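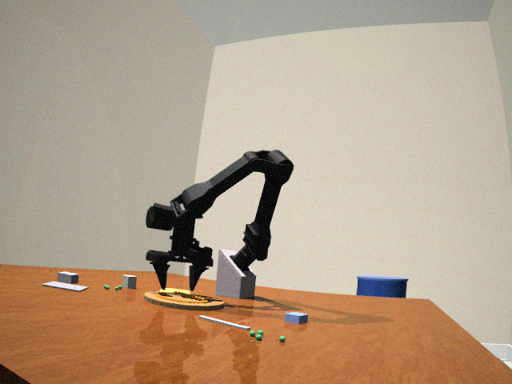

Garra parada por cima da tábua redonda, na simulação da célula

pierina_sala
Bom dia a todos! Estou a montar a célula do braço no simulador antes de mexer na verdadeira, lá na oficina de Villalba, e a pose de espera é esta, com os dedos abertos e virados para baixo. O problema: quando mando descer até à peça amarela, o punho dá uma volta enorme antes de começar. A base tem 45 graus de rotação em relação à mesa. Alguém já apanhou isto?

domingo_r
Já, e perdi uma tarde inteira com o mesmo (em junho, com um calor horrível). Vê os limites da última junta. No meu ficheiro estava a 356 graus e o planeador escolhia sempre o caminho comprido. Baixei o limite e passou.

hannelore_w
Não concordo com o Domingo. Cortar o limite esconde o sintoma e depois faz falta curso noutra tarefa. Eu revia primeiro a orientação do referencial da ferramenta — se ficou invertido em relação ao da base, a volta é normal.

domingo_r
Hannelore, na minha o referencial estava bem, confirmei duas vezes. Mas pronto, custa pouco ver.

macarena.y
E a pose de espera não está baixa demais? Gosto de deixar mais folga por cima da tábua, sobretudo com aquelas bolinhas verdes espalhadas pela mesa. Na nossa célula subimos a espera três centímetros e deixámos de ter avisos de colisão.

pierina_sala
Avisos não tenho nenhum, só a tal volta. Fui ver o referencial e o eixo Z estava mesmo ao contrário! Corrigi, mas ainda não voltei a correr o programa. Logo à noite experimento, sem tocar nos limites por agora, e ponho aqui o registo das juntas.

hannelore_w
Põe também o ficheiro da ferramenta, se puderes.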